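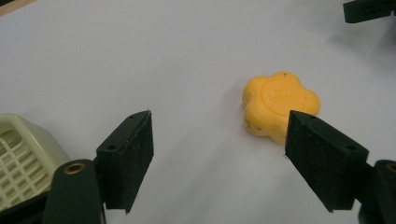
Soap, and other things I gave up on this year

Print | E-mail

11 Dec 2023

Quick one as I've got a bus at twenty past and the heating man is meant to be ringing. Hasn't rung. Anyway.

So, the kitchen. Those of you who've been reading since July will know we moved the whole Saturday sale out of Prenham hall and into my kitchen, bit by bit, without ever really deciding to. First the jam. Then the jars for the jam. Then Müzeyyen's candles, which smell lovely one at a time and like a chemist's when you've got a crate of them by the back door. Then the soap.

I've stopped making soap. Said it. Two years of it and I've never had a batch I'd give to someone I wanted to impress. Lye frightens me, the goggles steam up, and then you wait weeks to find out you got the sums wrong back at the begining. The cat hated it too. Whole evenings with the windows open in February.

What I did like was the moulds. Still got a drawer of them, free to a good home if you can collect from our end of Norkmont Road. Shells, a hedgehog, one that's meant to be a rose and comes out like a cabbage. Bring a bag.

Jam is staying. Jam pays for itself. I sat down on Sunday with the red notebook and added it up properly for once, and we sold 109 jars over the year, which is more than I'd have guessed, and the damson went first every single time. Marmalade last. People say they love marmalade and then walk past it. I make it for Dad really.

If anyone wants the damson method, it's hardly a method. Fruit in the big pan with a splash of water, cook till it collapses, sugar in, boil hard, fish the stones out as they come up. I use less sugar than the book says and keep it in the fridge once open. Skim it or don't. Sotiris puts a bit of cardamom in his and I've come round to that after being quite rude about it.

Chutney: undecided. The green tomato one from 2021 is only now nice. I've got 12 jars left in the cupboard under the stairs and I'm not telling my sister where they are.

Other stuff from the list on the fridge, in the order it's written.

Sourdough. Gave up in spring. The starter died while we were away at Leiva and I was relieved, if I'm truthful. The shop loaf is fine. Toast is toast.

Knitting. Not given up, just stopped. One sleeve.

Running. Ha.

The allotment we're keeping, even though the fence came down in the wind and the water's been off at the top end since the clocks changed. Had a good look on Saturday and the leeks are standing, kale a bit chewed, and there's a whole row of beetroot I'd forgotten about, gone huge and woody. Might roast them, might just apologise to them. The shed needs felt before the real cold comes. Does anyone have a roll left over? Half a roll would do.

Christmas: I'm doing the small boxes again. One jam, one candle (Müzeyyen's, she wants hers ordered by Thursday please), a bag of the spiced nuts. No soap in them this year obviously. If you had one last time and kept the box, bring it back and I'll refill it, the price of cardboard is silly now. Eight pounds, same as before. Cash is best, the card thing keeps losing signal in the porch.

Meant to write about the film club as well and the row over the chairs but thats going to need its own post and a cup of tea. Next week, if the heating's mended. Phone's going, must be him.

Print | E-mail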